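Workshop notebook – glaze tests, November

Started 8:30 with the kiln still warm from the overnight bisque. Opened it a crack and left it until after lunch.

Recap for anyone picking this up: we're trying to get the Dumska slip to sit under the Griltlow clear without crawling. Last batch crawled on the outside of every foot ring. My guess is dust plus too thick a coat, but I changed both at once last time, so I can't say which.

Sieved the Dumska twice today. It still left grit on the mesh the second time. The bag has been open since summer and the top third is lumpy – use from the bottom or buy new.

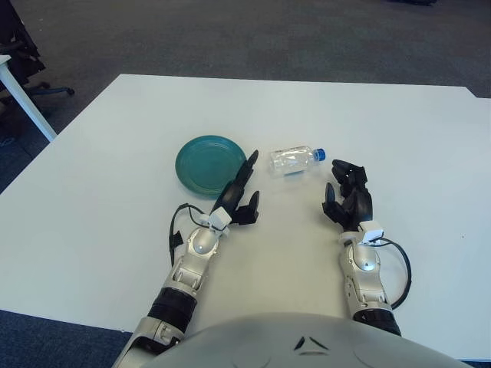 Wiped half the tiles with a damp sponge and left the other half as they came off the shelf. Same dip for both, a slow count of three. Marked the wiped ones with a W in iron oxide on the back. Don't use the blue pencil, it burned off completely.

The clear had settled hard in the bucket. Took 30 minutes with the drill mixer to bring it back. Added a pinch of Epsom salts in warm water and it stayed up better through the afternoon. 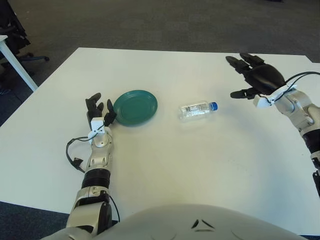

Weighed out a small batch of the Rønning recipe as well, since we have the feldspar for it. The copy on the wall has the silica line smudged. I read it as 30 and wrote that in the recipe book in pen. If someone has the original, please check.

Bottom shelf of the kiln has a new chip near the back post. Still usable. Kiln wash is flaking on the other two. 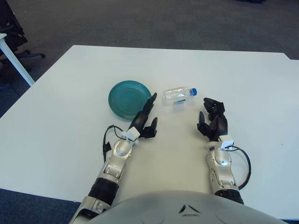
Loading

Wiped tiles on the left of each shelf, unwiped on the right. Rønning tiles on top by themselves with cones front and back. Used the last of the tall posts.

Controller is set to the slow glaze program, with the hold shortened to 8 minutes. The Silleo thermocouple read a bit high against the cones last time, so go by the cones.
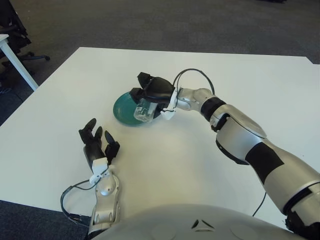

Next

Unload once it's under 100 and photograph the backs too.
Order Dumska, a finer sieve and kiln wash.
Repeat the unwiped set with a thinner dip. Leave everything else alone this time.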